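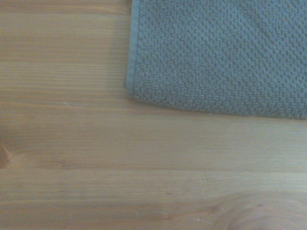 About us

Hi, and welcome to Flokska! I'm the one who answers the emails, packs the boxes and folds every towel that leaves the shop, so if yours arrives crooked you know who to write to.

I started out in Campbell with a secondhand sewing machine and a grudge against thin bath towels. I'd bought a set that went scratchy after a month, and I got a bit obsessed with finding something better (my family would drop the words "a bit"). It took me 7 mills and a lot of sample swatches before I settled on Skanau, the textured weave we still sell most of. It has little raised loops in tight rows, so it feels like something when you dry your face with it.

These days we're a team of 3 in a small workroom on the Vutimmont side of town. We stock bath towels, hand towels, washcloths and one bath mat that I keep meaning to redesign. Skanau comes in 5 colors, and the dusty blue-gray is my favorite - I have it in both bathrooms at home and I'm not sorry.

I get a lot of questions about folding, so I'll put it in writing. Lay the towel flat on a table, smooth it out from the middle with your palms, and fold it lengthwise in thirds with the hems tucked to the inside. Then fold it in half, and in half again if your shelf is shallow. Please don't iron it! You'll squash the loops and then you'll be sad.

Wash before first use, warm water, half the detergent you think you need. Skip the fabric softener. If a loop gets pulled, snip it with small scissors and leave the rest alone.

We also do orders for guesthouses and hair salons. The biggest one so far was 155 hand towels, all folded on the big table over two evenings with the radio on. I'd happily do it again - just give us a few weeks' notice, and longer in April when we close to do inventory.

The workroom is open to visitors most mornings until noon. Come feel the towels before you buy, bring your bathroom paint chip, and ring the bell at the side door. The front one sticks.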